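The last match of the season, and what a way to finish

October 12, 2021

I've put off writing this up because writing it up means the season is over, and I'm not ready for that. But the kit bag has been sitting in the hall for weeks, so it's time.

We played Lundgren away in the last days of August. If you've never been to their ground, it's the one behind the old dairy, with a slope that runs from the road end down to the hedge and an outfield as quick as a kitchen floor. I love it there. You can nudge a ball past point, think you've earned a single and look up to find it's gone for four. They also do a very good cheese and onion pie at tea, which matters more than people admit.

We lost the toss and were put in, and for the first ten overs I thought we'd be home by mid-afternoon. Two down for hardly anything, both caught behind off balls that nipped away down the slope. Then our number three, who'd had a miserable July and had talked about dropping down the order, just started hitting it. Properly hitting it! He made 76, most of them through the covers, and he ran like a man half his age. I was in with him for a good part of it and my job was to stand at the other end and say "well played", which I can do all day.

I got 4. A lovely 4, mind you, one shot, straight back past the bowler — and then I was bowled by the next ball trying to do it again.

The total kept creeping up after that. Our last pair put on 62 between them, and I have never heard so much noise from our side of the boundary. When the scoreboard ticked over to 300 there was a cheer you could have heard in Dekmont. We'd never got there before, not in a forty over game, and not even against Adholm the year half their side was at a wedding.
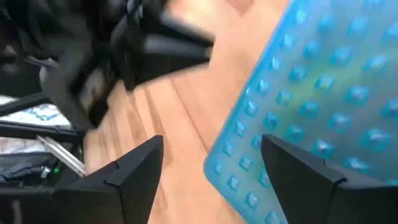 Lundgren didn't give up, I'll say that for them. Their openers went after us from the start and at drinks I'd have called it even. I dropped one at deep midwicket (low, in the sun, my left hand, I've been over it many times) and the batter hit the next two balls over my head. Then our off spinner found the bit of rough outside the left-hander's off stump and everything changed in a few overs. We won by about a dozen runs, with everybody back on the rope for the last over and the light going.

So that put us third, above Adholm, and I couldn't be happier with it. Third! We were bottom but one two summers ago.

Winter nets start at the sports hall in Naltunell after Christmas, and if you live nearby and fancy a go, please come along. You don't need your own bat. I'm going to work on my catching, and possibly on what to do with the ball after I've hit a four.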